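Desk Bass: Isolating Monitors and Controllers in a Home Studio
Sunday, September 26, 2021
By the Foststead workshop desk

Print this page | E-mail this page

A desk that carries studio monitors will resonate with them. Sub-bass passes through the speaker feet into the top, and the top adds its own note, usually in the low mids. The mix then sounds thick at the desk and thin everywhere else.

Start with the fasteners. Play a slow sine sweep from 40 to 200 Hz at normal working level and rest a palm on the surface. Note the frequencies where it buzzes. Tighten every leg bolt, then repeat the sweep. Rattles from drawers and cable trays can be stopped with 3 mm felt.

Next, decouple the monitors. Flevex foam wedges suit speakers up to 11 pounds. Heavier cabinets need denser rubber pucks, one at each corner, set in from the edge by a finger's width.
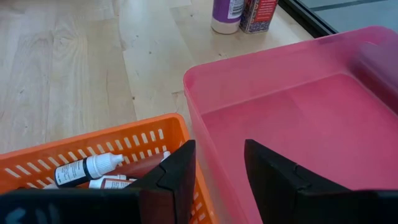 Keep the wedges level from side to side. Tilt them only enough to aim the tweeter at ear height, and recheck after a day, as foam settles.

Drum pads and turntables go on a separate shelf where possible. If they must share the desk, put a Shek mat underneath and leave a gap of around 4 inches to the nearest monitor.

Foam hardens with age. Press each wedge with a thumb every January and replace any that stay dented after 10 seconds. Wipe rubber parts with a damp cloth only; solvent cleaners make them tacky.

Contact | Copyright 2021 Wellel | Back to top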